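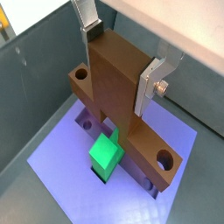
Jaruwan Limsakul wrote in to say that she has been doing block puzzles for years and still gets the order wrong on anything with more than two pieces in it. She puts the big one in first, always, because it feels like progress, and then the small one has nowhere to go and out it all comes again.

4 min read

I loved getting that note, because order is exactly what I've been stuck on all month with the cross-and-peg puzzle. If you haven't tried one yet, please do! It has a square purple plate with a cross-shaped slot cut into it, a chunky brown cross that belongs in the slot, and a bright green peg with a square cap that drops into its own little square opening. Three colors, very plain shapes, and I have spent more evenings on it than on some puzzles with 2,000 pieces.

The cross is the part I keep picking up. It's matte, a deep chocolate brown, and it has a small round hole toward one end of the long bar and a larger one toward the other. The plate has two round holes in the slot to go with them. That's such a nice bit of thinking on somebody's part. You can use the holes as a check before you let go: hold the cross over the slot, look down through the big hole, and if you see the plate's hole underneath, you're facing the right way. If you see solid purple, turn it around. I didn't notice this for a week. I was just turning it and pushing and muttering.

On to the order question. I've tried it both ways now and I'm firmly in the green-first camp. The peg is small and it sits close to where the arms of the cross meet, so with the cross already down you're working in a tight spot with your fingertips. With the peg in first you have a fixed point to steer by, and the cross comes down beside it. The Wongsuwan table at our Friday evening meetup is just as firmly cross-first, and they are quick, I'll give them that. Their argument is that the peg can get knocked when you lower a big piece next to it, and then you have two loose parts to worry about. Fair enough! Mine has been knocked plenty.

A few things that have helped me, for anyone starting out. Keep the plate in a shallow bin or tray so it stays in one place and the peg can't roll off under the couch (mine has been under there, with the dust and a Skulon corner piece I'd given up on). Hold the cross by its tall upright part and leave the bar free, so you can see both ends of it as it goes down. Lower it flat. If one end goes in ahead of the other it binds, and pushing harder only wedges it – lift it back out and start over from above. And turn the plate so the slot runs on a slant to you, corner to corner. I can't explain why that's easier for me, but I see the ends better, and two other people at the meetup have switched to it since I mentioned it.

If you want to make it harder, try it with your eyes closed. You find the slot with one hand and bring the cross in with the other, and suddenly those round holes matter even more, because you can feel which is the big one. My best with eyes shut is 53 seconds. My best with eyes open is 9, and I was so pleased that I knocked the whole thing off the table and had to look for the peg again. We had the kids' group do it in pairs last time, one with eyes closed and one giving directions, and the noise was wonderful. "Left! No, my left!" They didn't want to stop for snacks.

Plates with shaped slots are a small corner of the hobby and I wish more people wrote about them. The Solletti club has started a shelf of them you can borrow from, and Rotard, our swap list, had several come through over the fall, mostly two-piece ones and one with five pieces that I missed by an hour and am still thinking about. If you have that one, I would really like to hear how you get the last piece in.

The next meetup is at the usual place at 7 in the evening, and we've got room for 50 if we bring out the folding tables. Bring a puzzle you've solved and one you haven't. Jaruwan says she's coming and she's bringing her trays, and I've promised to sit with her and do it green-first until one of us changes her mind.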